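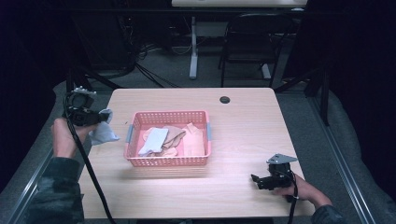 Likirside Handling Project
Progress report for the period ending in February
Prepared by Soudabeh Hassanpour for the Kordestani program office

1. Summary

Work in this period centered on the open day for partner firms, which was a deliverable under the second work package. It was held in the main hall at Likirside. The demonstration task was the handling of small textiles between a basket and a table top, using two hand-held grippers worked by one operator. Recording of the same task continued in the mornings before and after the event. One item, fingertip wear, is carried over to the next period.

2. Open day

Guests came from Perlow and Zedanetti, 12 in all, and were taken through in two groups. Each group had a short talk on the handling task, then the demonstration, then questions. The second group started late because the talk for the first overran. The schedule for the next visit will allow more time between groups.

Zihan Qian led the technical part. He explained how the operator uses both grippers on soft goods, where one jaw can hold a piece of cloth while the other is free to take the next one or to steady the basket. He also covered the limits of the method: thin cloth bunches in the jaws, and a piece lying under others tends to bring its neighbors along.

The Perlow guests asked mainly about cycle time. We did not present a cycle time figure, as the task is being recorded for variety of motion and the operators are not asked to work at speed. Zedanetti asked whether stiff items such as folded cartons could be handled with the same jaws. We agreed to reply in writing.

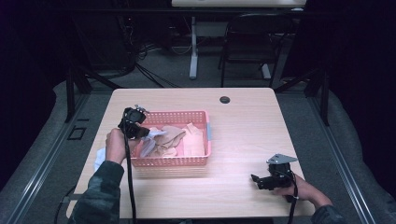 The task layout was kept simple for the visit. The basket stays near the middle of the table, and garments are worked from either end. Operators are told to keep the cables running toward themselves and off the near edge, so that they do not sweep across the work surface when the hands change sides. This instruction was added to the operator sheet in the last period and has been kept.

3. Recording

The total of accepted recordings now stands at nearly 4,000. In this period 56 recordings were rejected on review. The main causes were a garment leaving the view of the gripper camera and recording started after the first grasp. The second cause is a matter of procedure, and the start check has been moved to the top of the operator sheet.

4. Equipment

The grippers performed without a stoppage during the open day. Inspection of the fingers is now a fixed step before each session and is logged by the operator.
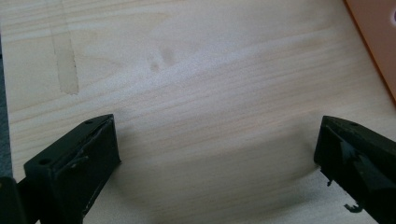 Finger condition affects thin cloth more than thick, and the contact faces need to be in a known state if recordings from different weeks are to be compared. We have asked for a quote on replacement fingers and on a harder pad material. The cost can be met from the existing consumables line, and no transfer between budget lines is requested.

5. Next period

Written reply to Zedanetti on stiff items: Z. Qian.
Replacement fingers, order and fitting: Z. Qian.
Revised visit schedule: S. Hassanpour.
Second garment set, with heavier fabrics: to start once the new fingers are fitted.

Perlow has asked to send two engineers for a half-day working session. We support this request and ask the program office to confirm that it can be counted under the second work package.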